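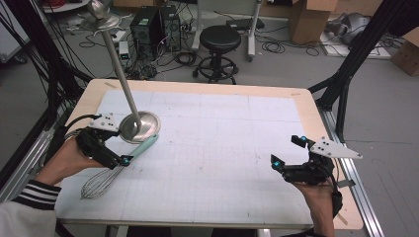
Surely a machine that can weld a car door can put away the kitchen things by now, one of you wrote on the sign-up sheet, and I have been chewing on that remark ever since, so let me give it the whole of this handout.

Trundcombe Evening Course, Machines at Home and at Work
Notes for session 2, March 30, 2026

The welding arm has an easy life in one respect: the door arrives in the same place, at the same angle, every time. A whisk is a much ruder customer. The handle is one solid piece that you can pinch nearly anywhere, but the head is a bunch of thin wire loops with a great deal of air between them, and a shiny metal base next to it throws reflections that can confuse a camera. You and I pick up the whisk without a thought (I usually do it while looking for the eggs!). A machine has to settle where to take hold, how to come in without knocking its neighbor over, and how hard to squeeze.

One way to teach it is to let a person do the chore while wearing grippers on both hands, with dotted marker plates on top so that the movements can be followed. The person's good sense comes along for free, or nearly so - you do lose most of what your fingertips would have told you, and people new to it are clumsy for a while.

Now to the numbers for our exercise. Suppose the Dornum workshop records 1,360 tries at one tabletop chore, and each try takes roughly 30 seconds. Work out how many hours of recording that makes, and then ask yourself what happens when somebody buys a different whisk. Does the machine need all those hours again, or only a few? Please write down your guess before we talk it over, even if you feel silly about it.

My own answer to the sign-up sheet is "some of it, slowly, in a kitchen it knows." Short chores on a clear table are coming along nicely. A full drawer, a wet sink or a shop floor where the bins get moved at lunch is still hard going, and I would be wary of any short film that shows only the one good try.

For April: read the Aasen chapter on grasping, up to page 105, and bring one small chore from your own home or job, written out step by step as if for a very patient stranger.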